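Chapter 7
Shared Tables: Working Rules for Two-Arm Cells

After reading this chapter you should be able to:
- mark out the work zone of each arm on a shared table
- write a short start-of-shift check for grippers and cables
- decide when a task has to stop and who may restart it
- record a stop so that another operator can make use of it

Chapters 5 and 6 dealt with a single arm bolted to its own bench. Most of the rules given there still apply when a second arm is added, but they are no longer enough. Two arms can each stay within their own limits and still meet in the middle. A cable that hangs safely when one arm works alone may lie in the path of the other.

The plant at Brornbridge ran its first two-arm tables for most of a year under single-arm rules. In January the site went through its stop records and found 161 stops on the shared tables. The largest group had nothing to do with the program being run. The entries read "cable," "object over edge," "left in zone," or simply "reset." The last of these was no help to anyone, and section 7.5 explains what should have been written in its place.

The rules that came out of that review are the basis of this chapter. They were drafted at Brornbridge and later taken over, with small changes, by Schwerdtfeger and Niltavent. Where the three sites differ, the text says so. They are house rules. They do not replace the risk assessment required for your own cell or the instructions of the arm's manufacturer.

Three terms are used throughout. The work zone is the part of the table an arm may enter while carrying a load. The shared zone is the part both arms may enter, one at a time. The rest position is where an arm waits, gripper open and empty, while the other is moving.

Handling tasks with household items are a good place to start, as the loads are light and the objects vary in shape. Before the first move, the operator checks that the gripper is open, that the items are on the table in their starting places, and that the surface between gripper and items is clear of anything that could catch.

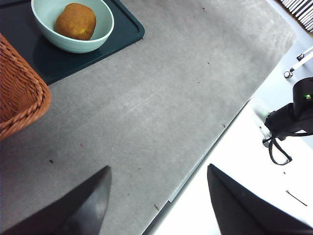 Figure 7.1 Gripper open over the table, with the bowl on its tray and the basket to the left. The second gripper and its cable loop are at the right.

Look at the cable loop in Figure 7.1 before going on to section 7.1. Rule 2 of the cable rules asks the operator to follow each loop by eye through the full travel of its arm, at low speed, before a task is released. Schwerdtfeger repeats this check after every tool change. Niltavent does so only at the start of a shift.

7.1 Marking the zones

Zones are marked on the table itself as well as in the controller. Begin with the rest position of each arm and work inward.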